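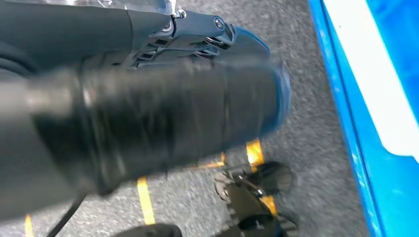 Sleeved arm in motion above grey speckled carpet.

Skaver moot transcripts: README

Skaver is a collection of transcripts from student moots. A moot is a mock appeal. Two sides argue a point of law before a judge, no witnesses are called, and the facts are fixed in advance by a written problem. The collection covers 167 moots argued on 30 problems, all in English and all set in the law of England and Wales.

It was put together for work on how speakers handle questions from the bench. It has also been used for teaching, mostly to show first-year students what an interruption looks like on paper.

What is in the folder

problems/ holds the moot problems as plain text, one file each.
transcripts/ holds the transcripts, one file per moot.
authorities/ holds the list of cases each side handed in before the hearing, where we have it.
codes.txt explains the labels used in the transcripts.
changes.txt lists corrections made after the first release.

File names start with the problem number, then the round, then a letter. The letter has no meaning beyond keeping two moots from the same round apart. Final rounds use F in place of a round number.

Where the transcripts come from

Most of the moots were argued for the Christodoulou Cup, which sets its problems in contract, tort and criminal law. The rest are practice moots from the Clinus mooting club. Practice moots have P at the end of the file name and tend to be shorter, with fewer formal openings and more stopping to start again.

Sound recordings were typed up by hand and then checked by a second person against the recording. The recordings are not part of the release. Please don't ask for them — the speakers agreed to transcripts only.

Labels

Every turn begins with a role: LA for lead appellant, JA for junior appellant, LR and JR for the respondents, and B for the bench. Where more than one judge sat, they are B1, B2 and so on in seating order.

Bench turns carry one of 5 question types:

law: asks what a rule is or where it comes from
fact: asks about the moot problem itself
test: puts a made-up case to the speaker
conc: asks the speaker to give up or confirm a point
time: reminders and other housekeeping

A turn that does two jobs is given the label of its last sentence. This was argued over a good deal and we are still not fond of it, but changing it now would break comparison with earlier counts.

Overlapping speech is marked with a slash at the point where the second voice comes in. Pauses are marked only when they run to two seconds or more. We kept false starts and "my Lord, my Lady" slips as spoken.

Names and private details

Speakers' names, universities and any personal remarks before the hearing have been taken out. Names of parties in the moot problems stay in, as do the names of real reported cases cited in argument. Judges were asked separately, and in moots where the judge did not agree to be included the whole file was left out.

Known problems

Problem 12 went through two versions during the competition. The copy in problems/ is the later one, so two first-round transcripts refer to a paragraph that is no longer there.

Citations were typed as heard. Year and volume numbers are sometimes wrong because the speaker got them wrong, and sometimes because we did. Check them against the lists in authorities/ before relying on them.

Criminal law is thin. Most of those problems concern intention or loss of control, and there is nothing on sentencing.

The judges' feedback after each moot is missing throughout. It was recorded for some rounds but the sound was too poor to type up.

What it should not be used for

These are student arguments. Many of them are wrong, and a few are wrong on purpose, as a speaker may be stuck with the weaker side. Nothing in here is a statement of the law or legal advice. It would also be a poor guide to how real appeals sound — speaking time is far shorter in a moot and the bench interrupts more.

Reading the files

Text is UTF-8 with one turn per line. Role, label and speech are separated by tabs, and the label column is blank for anyone other than the bench. Some turns are long, and older versions of the Erkon viewer drop anything after 256 characters without a warning. Open the file in a text editor if a turn seems to stop short.

Terms

Free for teaching and research. Keep this README with the files if you pass them on, and don't try to work out who the speakers were. For any other use, write first.

Corrections

Send the file name, the line and what you think it should say. Carmela Soler looks after the corrections list and adds agreed changes in batches, normally each April. A speaker who wants their turns taken out can ask at any time and doesn't need to give a reason.

Last changed 15/09/2018

Contact: Carmela Soler, Skaver | © Skaver | Back to top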